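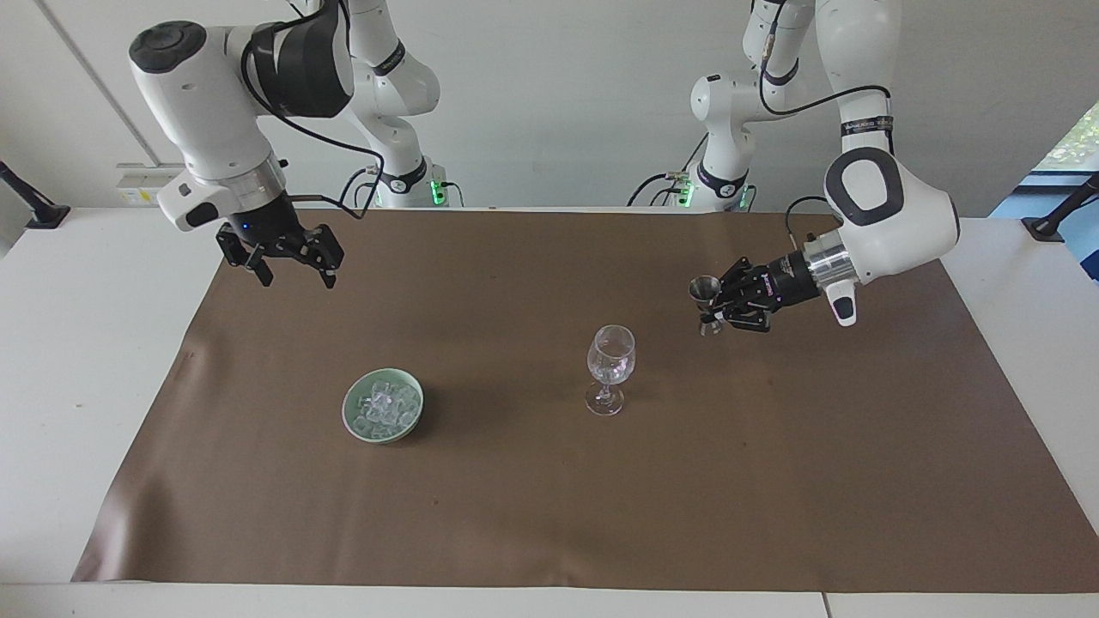
Two white arms over a paper-covered table.

Sleeper coach to Sidgate starts in June, tickets from 50 euros

Published Sunday, September 3, 2023

Night travellers get a new way to the coast next summer. Fistilero, the coach firm, will run a sleeper from Korent to Sidgate three nights a week, starting in June. One way from 50 euros for a reclining seat, more for a bunk. Bunk prices not out yet.

Departure is late evening from the old bus station in Korent, not the new one by the ring road, so check before you get in a taxi. Arrival in Sidgate in time for the first island ferry. One stop on the way, at Kravets, for a change of driver and a leg stretch. No boarding there for now, though the firm says it is "looking at it".

"People have been asking us for a night service for years," said Lertchai Luangrath, who is in charge of routes at Fistilero. "They lose a whole day of holiday on that road. Now they can sleep through it, or try to."

The first 500 tickets go on sale next week, online only. Passengers get one large bag and one small one. Bikes can go underneath but must be booked ahead, and there is no word on whether surfboards will be alowed. Dogs, no.

Breakfast is the other bit of news. It's included, but not on board -- passengers will eat at a canteen next to the Sidgate terminal, run by Prapai Jitpraphai, who has fed the fishing crews there for 3 summers. Rice soup, eggs, bread, coffee, fruit when there is any. 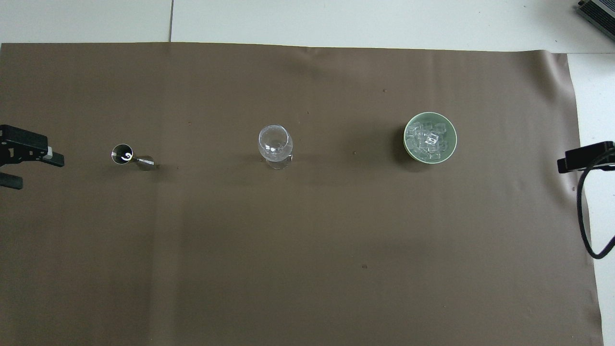
The canteen opens before dawn to meet the coach, and coach passengers get the long tables by the window. Don't expect linen. The tables will be covered with big sheets of plain brown paper, same sort of thing as in the photo, where it hides most of a white top but stops short down the right side with a bit of a wavy edge. Jitpraphai says she'll swap the sheets between sittings. Second helpings of soup are free, second coffees are not.

Locals can still eat there, and she wants them to. "The coach people will be gone by the first ferry," she said. "Then its back to normal."

Day coaches carry on as before. They take the longer inland road and have been full most weekends this summer, with 800 passengers turned away in the busiest fortnight, according to Luangrath. Extra day services are not planned. Winter timetable for the sleeper to be decided after the first season.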